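From: Lesego Matlala
To: stellevero-supporters
Date: 2019-01-25
Subject: Re: Paying the band in Jasix tokens

Mbali Xaba wrote:
> Could someone set out what the Jasix offer is? I've heard it
> covers the whole album and I've heard it only covers the vinyl.
> Also, do those of us who already paid for the June show get
> anything, or is that separate?

Mbali,

It covers the vinyl only. The download stays at the normal price in pounds and you can buy it from the band's page as before.

Jasix is the token the label, Onyeka, has been using since last June. You buy tokens with a card, they sit in a wallet on the Jasix site, and you spend them on the record. The pressing is 3000 copies and 1085 were spoken for when Anel Van Wyk checked last night. The first 100 come signed. Those have all gone.

The June show is separate. If you paid for that, your ticket stands and no tokens are attached to it.

Two things to watch. Tokens can't be turned back into money, so only buy what the record costs. And the wallet password can't be reset by email. Lerato Ngubane lost hers and has had to write to the label, who haven't replied yet.

I've asked Dineo Motaung whether people without a card can still pay by cheque. She thinks so, but wait until she confirms it on here.

The second single, Brusis, is out with the album.

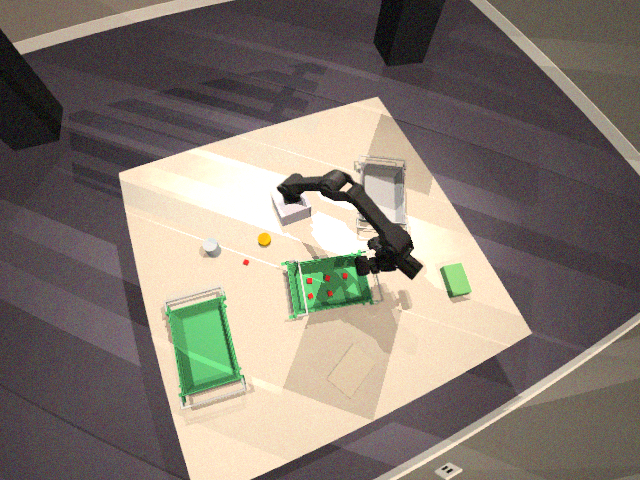
Arm, baskets and blocks on the table

I haven't seen the sleeve artwork yet. Postage is charged in pounds at checkout, including for people paying in tokens, so have a card ready for that as well.

If you ordered twice by mistake, write to Anel and not to the list. She needs the order number and the name on the wallet.

Lesego

--
To leave this list, send a blank message with "unsubscribe" as the subject.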